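Clernia Community Board > Law and Order > Should general duties police have to wear cameras?

clerniakev
Council has asked for public comment on cameras for the local station before February. The submission form is five pages long and wants my fax number. I'm for it. If the bloke at the servo gets filmed selling me a pie, the bloke with the handcuffs can be filmed too.

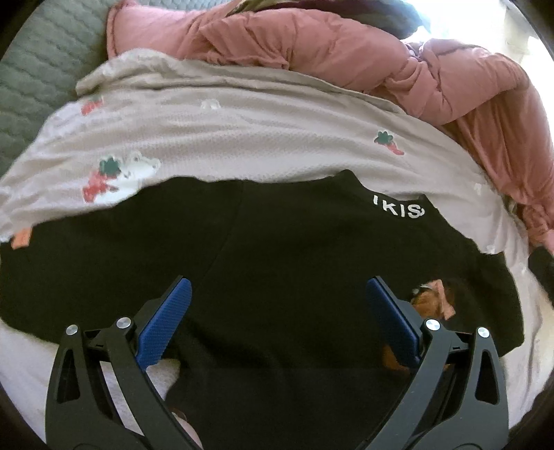

Farzad Asadi

Fine in principle, Kev, but who holds the footage? I asked for the report on my own traffic stop and waited 28 weeks – it arrived with everything blacked out except my name, which they'd spelt wrong.

modine_st_mum
My brother's a cop and he wants one. Says most complaints against him would be over by smoko. He may be flattering himself.

Costel Iordache
Disagree with Kev. A camera with an off switch is jewellery. Show me the rule that says what happens when it "malfunctions" and I'll get excited.

clerniakev
There's a rule. Page two, clause 2. The officer must "make a note".

Costel Iordache
I withdraw my concerns. A note!

Farzad Asadi
I'd go further than Costel. Footage should sit with the ombudsman and the person filmed should get a copy without begging.
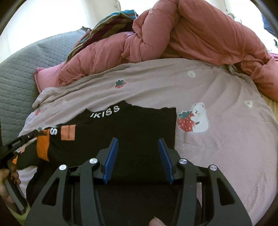
And before anyone brings up cost, we found the money for over two kilometres of ornamental kerbing on Beneš Parade.

modine_st_mum
I like the kerbing. Also, think about domestic callouts. I wouldn't want my worst night sitting on a server for whoever asks nicely.

Farzad Asadi
Fair point. Only the people filmed, then, and faces blurred for everyone else.

clerniakev
Putting all that in. Does anyone have a fax number I can borrow?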